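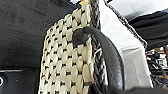 Section 4: Fitting the glass top to your Condier dining table

Finish the base before you start this section. You will need two people, a soft cloth and the hex key from the parts bag.

1. Stand the base where the table will be used. Turn the levelling feet until it stops rocking.

2. Wipe the top of each leg bracket with a dry cloth.

3. Press one clear pad onto each of the 4 brackets. Don't use glue.

CAUTION: The glass weighs 79 kg in the Stoddale size. Never lift it flat. Carry it on its long edge and wear gloves.

4. Rest the long edge on a folded blanket, then lower the glass onto the pads together.

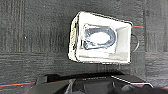 White box, open, on carpet.

5. Check the overhang at both ends and slide the glass until it matches. Lift slightly as you move it — dragging will roll the pads out of place.

6. Leave the table for 9 hours before putting any weight on it.

Note: The colour of the pads may yellow over time. Spare pads can be ordered from Veloso under the part name Bretstead clear.

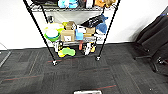
Can I put a hot dish straight on the glass?
Use a trivet or a thick mat. Sudden heat in one spot can crack the top.

7. Clean with warm water and a drop of dish soap. Avoid scouring pads and powders.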